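Berkura Household Tidying Set

Version 2, November 18, 2018

What is inside

This set is a collection of short recordings of ordinary tidying work at home: putting things back on shelves, clearing a table, folding, sorting small items into boxes. It contains 122 recordings, made in 37 rooms in Rindton. Every recording comes with one line of text that says which task was done.

Folders

tasks — the text lines, one file for each recording
rooms — a short note about each room (kitchen, bedroom, hallway and so on)
stills — single pictures taken out of the recordings

The names of the rooms are Arai and Ivov followed by a number. Arai rooms are in the older building and are mostly small. Ivov rooms have more storage, so the tasks there are longer.

How the tasks were chosen

We asked the households what they tidy every day and we kept their own words where it was possible. For this reason the same task can have two names, for example "clear the table" and "take away the dishes". We did not join them. If you need one name only, please use the second column of the task list.

Changes from version 1

The first version came out in June and had 100 recordings. The new ones are mainly from kitchens. We also corrected the spelling in the room notes — please write to us if you still find mistakes.

Known problems

Some task lines are very short and do not say where the item must go. Bedrooms are fewer than kitchens. A task that was stopped in the middle is marked "not finished" and stays in the set.

Use

Free for study and teaching. Please mention the name of the set and the version.
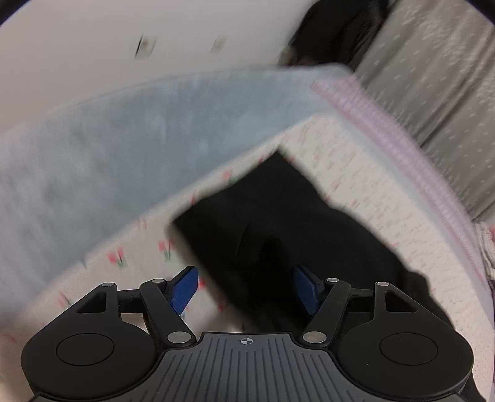 The two blue fingers, facing each other.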